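Print this page | E-mail this page

Rerkura course notes — Unit 5, Two arms in one workspace
Mon 2 March

Carry over from last time: safe speed, stop categories, who signs the cell log. Not repeating that. Today is good practice for soft goods — laundry, small textiles, anything that swings.

Rule 1. One arm holds, one arm works. Agree which before the program starts and write it in the log. No swapping roles mid-task unless the swap is its own step.

Rule 2. Keep-out zone around the other arm's bracket and motor housing. Wrist views foreshorten badly, so dont judge clearance from the wrist camera alone.
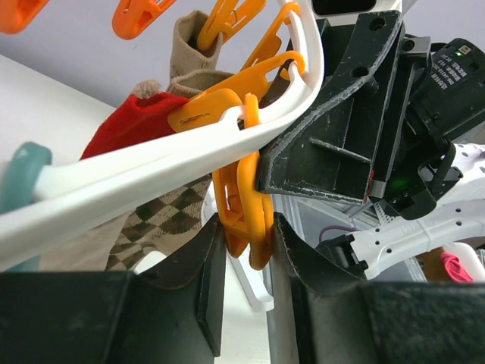 Orange links held between the fingertips, second arm close by at upper right.

Rule 3. Grip the hard part. Clips, links, rims first. Knit fabric only where the task sheet says so, and then at the cuff. Lower force limit for fabric, seperate entry in the parameter file, not a comment in the code.

Rule 4. A hanging load moves after the arm stops. Wait 2 seconds before the next grasp. Votirville handout says less, use ours.

Rule 5. Cables. Check slack at full reach, both arms, before the first run. Loops near a clip are a snag risk — clips have hooks, springs, open ends, all of it catches.

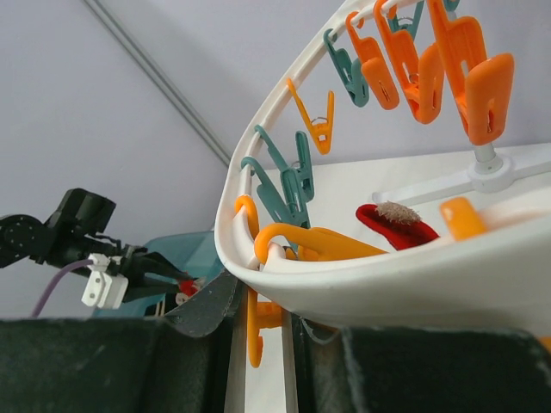

Rule 6. Round hangers turn. If the hub is free, the approach angle from the last cycle is no good any more. Find the target clip again every time. Color alone is not an ID when several clips share one, use color plus position on the rim.

Rule 7. Dropped item = stop both arms. Not just the one that dropped it. Log it, clear it, restart from home.

Log format is on page 13 of the Momstead booklet. Fill in force limit, wait time, which arm held. Blank fields get sent back.

Reading for next week: Jiang worksheet, first half only. Assesment moved to June, room to follow.

Related notes
Unit 4: Stop categories and the cell log
Unit 6: Shared fixtures
Momstead booklet, revised pages
Jiang worksheet and answer sheet

This site uses cookies to remember your settings. Accept | Manage cookies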